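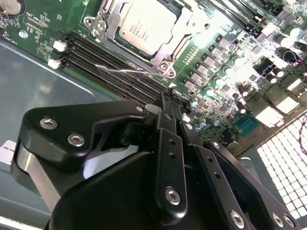
## Wrist camera or overhead camera for working on server boards?

**Posted by dotville_bench**

I've been comparing two grippers on an old server board and I'm having a blast with it. The black linkage one is my favorite so far – the jaw tip gets right down to the end of the memory slots with the processor bracket close by. My trouble is the view. The wrist camera gives me great detail on the slots, but the metal and the capacitor tops flare up white under my bench light, and the gripper itself fills a lot of the lower half. Would you move the camera, change the light, or add a second one overhead?

### Lambros Sarantis

Keep the wrist camera! I ran both kinds for 3 months on a Pravenell arm and the close view won every time for small latches. Fix the light first. Put a sheet of diffuser over it, pull it off to one side, and lock the exposure so it stops hunting. Then add a cheap overhead view for the approach only. I got 27 clean grabs in a row after that, and my old best was 7.

Also move that thin wire lying across the slots before you close the jaws – mine snagged one in June and I was re-crimping all evening.

### kourkoulas_fan

overhead only, works fine for me. but I mostly do big connectors

### civeck_tinkerer

Seconding the diffuser. A longer, skinnier fingertip helps with the blocked view too.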